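第8章 抓取失效与人员防护

本章内容
8.1 失效的分类
8.2 滑脱与掉落
8.3 停机之后的状态恢复
8.4 人员进入工作区

学习本章之前，应已掌握第5章的夹持力计算和第6章的关节限位设置。学完本章后，应能根据运行日志判断一次抓取失效属于哪一类，能写出停机后的恢复步骤，并能为一个小型双臂工位划定人员活动界线。

引例：Follport工位的停机记录

2018年7月7日，Follport的一个双臂工位在执行餐后清理任务时停机。任务本身很简单：左臂拿起碗，移到桌沿，右臂把桌垫上的残渣拨入碗中，最后用布擦拭桌垫。当班操作员Benito Casado在日志里写了一行字：“左夹爪空，碗不在手，程序仍在等右臂。”控制器没有报错。从控制器的角度看，左臂已经到达目标位姿，夹爪也执行了闭合指令，条件全部满足，于是程序进入下一步，右臂随即开始向桌面移动。

Casado按下停止按钮时，右臂已走完大半段路径。他后来在复查会上承认，如果当时低头在填表，这一步就会照常做完，残渣会被直接推到地上。这次停机没有造成人员受伤，设备也没有损坏，但它暴露的问题在同类工位上很常见，因此本章以它开头。

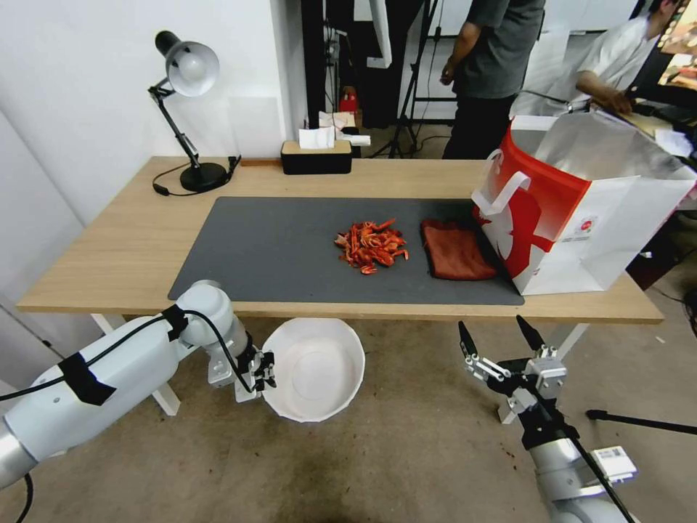

抓取失效的判断，首先要分清“臂的状态”和“物的状态”。臂的状态由编码器给出，关节角、速度、电流都可以连续读取；物的状态却往往只能推断。许多初学者写的任务程序只检查前者，默认夹爪到了，物也就到了。看一看左臂末端与碗的相对位置：碗在桌子前沿下方的地面上，夹爪在碗旁略高处。单从关节角来看，这个姿态可以是正要去抓，也可以是刚刚松开，还可以是抓过而没有抓住，三者在控制器里可能得到几乎相同的读数。要把它们区分开，必须引入与物有关的信号，例如夹爪的实际开度、腕部受力，或者相机对碗位置的独立估计。

还应注意工作区的高度范围。桌面任务的标定通常以桌面为基准，地面附近的点不在标定范围之内。碗一旦到了地面上，左臂要去取它，就得伸到桌沿以下，这时前臂与桌沿、桌腿之间的间隙需要重新检查。Follport原先的程序只设了桌面这一个平面的碰撞模型，桌腿没有录入。Marlene Ehlers在复查报告中把这一点列为独立缺陷，与碗是否滑脱无关。她的理由是，即使夹持完全可靠，只要程序允许手臂下探，就应当有桌腿的模型。

8.1 失效的分类

Ehlers的报告查阅了该工位此前400次抓取的日志，把失效归入4类。本书沿用她的分类，名称略有改动。

一、未接触。夹爪闭合时没有碰到物体，多由位置估计偏差引起。日志中的特征是夹爪闭合到底，电流没有明显上升。

二、接触后滑脱。夹爪碰到物体，也短时间夹住，随后物体离开。特征是电流先升后降，夹爪开度继续减小。

三、姿态错误。物体仍在夹爪中，但角度与程序假定的不同。碗、盘、杯一类的开口容器最容易出现这种情况。电流和开度都正常，仅凭这两个量发现不了。

四、误判成功。物体不在夹爪中，程序却给出成功标志。它常常是前面某一类失效的后续结果，但因为危险性最大，需要单独列出。

Casado遇到的那次停机，起因属于第二类，后果属于第四类。填写事故表时，两类都要写，并注明先后。只写后果，维修人员会去改判断程序，夹持问题则留了下来；只写起因，情况正好相反。

第三类失效在清理任务中尤其值得重视。夹爪只夹住碗沿时，接触面积很小，碗的重心偏在一侧，重力会对夹持点产生力矩。手臂加速或减速时，这个力矩随之变化，碗可能绕夹持点转动。如果碗内已有残渣，转动还会改变重心，使情况更难预测。

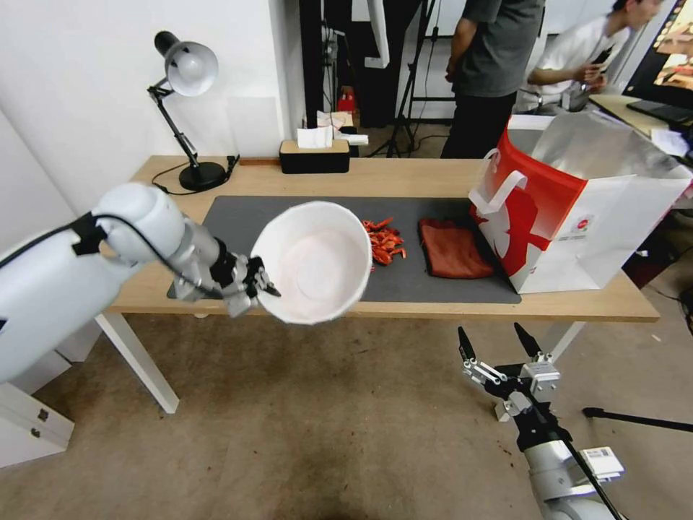 计算这一力矩时，应取碗内装满时的质量，不能取空碗的质量。Follport的技术员Asmaa Samir在复算时发现，原来的夹持力参数是用空碗调出来的，空载时有余量，装入残渣后余量就不够了。她把参数改按满载计算，同时降低了左臂在持碗阶段的加速度上限。这两处改动应当一起做：只增大夹持力，薄壁容器有被夹坏的可能；只降低加速度，碗在静止时仍可能慢慢转动。

油脂和水也会改变摩擦条件。教科书中给出的摩擦系数大多在干燥、清洁的表面上测得，用于餐具时应取较低的数值，并在实物上验证。验证时不必使用真实的食物残渣，但所用的替代物应有相近的含油量。

人员活动界线

失效处理还有另一面，就是人。设备停下后，操作员最自然的反应是伸手去捡掉落的物体。若程序只是处于等待状态，并未真正断开驱动，手臂随时可能继续动作。因此本章规定如下操作顺序，习题和实验均按此执行：

按下停止按钮，确认驱动指示灯熄灭。
由同一人收起示教器，其他人不得操作。
从手臂伸展范围之外的一侧接近。
取走物体后退回界线外，再记录现场。
由第二人核对记录，然后才能复位。

界线应画在地面上，不能只写在墙上的规程里。共用房间尤其如此：桌子后方常有同事走动，或俯身在旁边的台面上做别的事，他们不一定知道手臂正处于哪个阶段。三脚架、线缆等物品也应移到通道以外，以免人员后退时绊倒。

思考与讨论

请根据引例中Casado写下的那一行日志，列出程序在进入下一步之前应增加的检查条件，并说明每个条件用哪一个信号来实现。完成后与8.2节给出的流程对照。

8.2 滑脱与掉落

滑脱的检测分为接触阶段检测和搬运阶段检测。接触阶段指从夹爪触及物体到手臂开始提升为止，这一阶段时间短，信号变化大，采样周期应取控制器允许的最小值。搬运阶段时间较长，可以适当放宽采样周期，但每一个路径段结束时都要重新读取一次夹爪开度，并与抓取时记录的数值比较。两者之差超过容许值时，程序应停在当前段，不得继续执行另一只手臂的动作。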